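Trandico publishes handling rules for hand-held grippers

October 30, 2023

Trandico has published a short set of rules for people who collect training data with hand-held grippers in homes. The rules are five pages long and apply to all 40 of its collectors from this week.

Each gripper must carry its own code label, and the number is written in the session log before work starts. Lenses are wiped after every 50 recordings. Screws on the rear plate are checked by hand — a loose one means the tool goes back to the Ruvatham workshop.
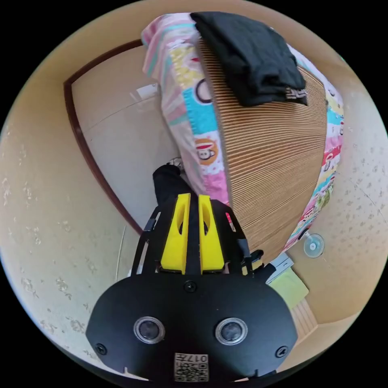 Kettler, which uses the same kind of tool, welcomed the text but said that the log should also record who owns the home and when they gave permission. Trandico will accept comments until the next version.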